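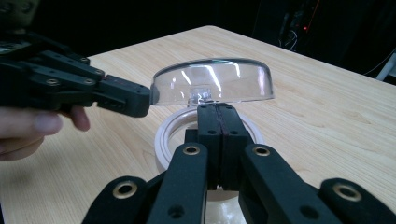

I started selling the Sonley Lid because I was sick of plastic wrap. I bake a lot (too much, if you ask the people who share my fridge), and every cake I made ended up under a tent of cling film held up by toothpicks, with half the frosting stuck to the inside. What I wanted was a cover I could see through, low enough to slide onto a shelf, with an edge that wouldn't scrape the table. So the lid is clear all the way across and has a shallow, wide shape with a rounded rim that curves down at the sides, and the ring that goes with it is plain white, so you can spot it easily even on a pale wood table like this one. You get both parts in the box, and they're sold together, always.

The Sonley Lid and Ring, by Zillov

In stock
Price: see the options at the checkout, which change with the size of the order
Free shipping on orders over $85

What it's for

Cakes, mostly! But I'd be lying if I said that was all I used mine for. A tray of cookies that needs to sit out until the kids get home. Half a cheese board. Scones. A pie that came out of the oven at lunch and has cooled all the way down. I've had bread dough under mine too, and I liked being able to peek at it without lifting anything and letting the draft in.

It's low, and I want to say that early, before you order one for your three-layer birthday cake and write me an unhappy email. A single layer is fine. A tart is perfect. A tall sponge with strawberries piled on top is going to touch, and then you're back to frosting on plastic and wondering why you bothered. If you bake tall, look at the Lellirier, which is our deep cover and a much bigger thing to store.

How the two parts go together

The ring goes down first, flat on the table or the counter, and the lid goes over it. There's no clip and no twist. I tried a version with a clip (Sebastian Ciobanu, who does our drawings, made three of them for me) and I hated it, because you needed both hands and I always have a spoon in one of them. The weight of the lid is enough to hold it in place on a table. It isn't enough to hold it in place in a moving car, so please don't drive your cake to a party like that. Use a carrier.

You can use the lid without the ring if your plate is flat and wide enough. I do this all the time with my old pie dish. The ring is there for the plates that aren't quite flat, and for the days when you want the lid to come down in the same spot every time.

Details

Material: clear plastic lid, white plastic ring
Lid weight: 237 grams
Food contact: yes, both parts
Dishwasher: no
Microwave: no
Oven: no, and please don't try it "just to warm it up a bit"
Freezer: I wouldn't, as the plastic gets stiff and a knock can crack it

Washing

Warm water, a drop of dish soap, a soft cloth. The dishwasher is what ruins these. It won't happen the first time, and maybe not the fifth, but at some point you'll pull it out and it'll have that cloudy look that doesn't rub off, and a clear lid that isn't clear is pretty sad. I also stay away from the green side of the sponge. It leaves tiny scratches that you only notice when the sun is low in the window, and then you can't stop noticing them.

Dry it with a towel if you care about water spots. I let mine drip, and it's covered in them, and the cake has never complained.

If you get butter or oil on the inside (it happens with warm pastry), wipe it out with a paper towel before it goes in the sink. Otherwise you just push the grease around in a circle for ten minutes.

Storing it

The lids nest, so two or three of them take up hardly more room than one. Slip a tea towel between them and they won't rub. The ring hangs nicely on a hook inside a cupboard door, or you can drop it over the stack. What I'd skip is putting heavy things on top. Marthinus Msimang, who packs most of your orders, left a box of jars on a stack of lids over a weekend and we lost the bottom one. He's fine about me telling you this. I think.

Things people ask me

Does it keep things airtight? No. It keeps dust and flies off, and it slows down drying out, but there's a little air moving at the edge. A cut cake will be good the next day and a bit less good the day after that. If you want it to last longer, wrap the cut side first and then cover it.

Will it steam up? If you put it over something warm, yes, every time. Let the food cool first, or prop one side up on a chopstick until it stops fogging.

Can I buy just the lid? Not right now. I've been asked this a lot, and I do get it, since the ring never breaks and the lid sometimes does. I'm hoping to have single lids by April, but I've said that sort of thing before, so maybe don't plan around it.

Does it smell? A little when you first open the box, the way new plastic does. Wash it once and leave it on the counter overnight. Mine had lost the smell by morning.

Is it the same as the old Zamfir cover? Same width, lower height. If you have an old Zamfir ring, the Sonley lid will sit on it just fine. The Zamfir lid on a Sonley ring is wobblier, and I'd keep those two apart.

What's changed in this batch

The rim is a bit more rounded than it used to be. The first ones had an edge that felt sharp when you picked them up in a hurry, and quite a few of you told me so (thank you, really, I read all of those). We made 3,000 of the first kind and the last of them went out before the holidays, so anything you order now has the softer rim. This batch is 4,000, which sounds like a huge number to me when I see them stacked up, but the last lot went faster than I was ready for.

If yours arrives cracked

Send me a photo of the lid and one of the outside of the box, and I'll get another one in the mail. You don't have to send the broken one back. Please check it when it arrives, even if it's a gift and you'd like to leave it wrapped, because it's a lot easier to sort out in the first couple of weeks than it is months later. Small scuffs from the packing paper usually come off with a damp cloth, so give that a try first.

Page updated March 23, 2022

Goes well with: Lellirier deep cover, Zamfir ring (while we still have some), cotton lid bag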